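The Ferry to Tanau
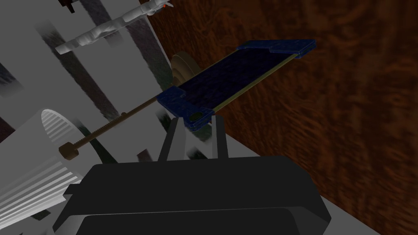 The last ferry to Tanau left at four, and my mother was late as always. She had carried the same bag since August, when the letter came from Shimada, and she would not let me hold it. On the pier I told her about my dream: a long board, deep blue and a little speckled, with brighter blue at both ends, and it pointed up into the air like a road. She listened and said it was the door of our old house.

"Our door was green," I said.

"Before you were born it was blue."

We sat on deck. She opened the bag - it held only two pears and the key to room 1026, from the hotel where she had worked. She gave me the smaller pear. The island was already close, and I could see that somebody had lit the lamps for us.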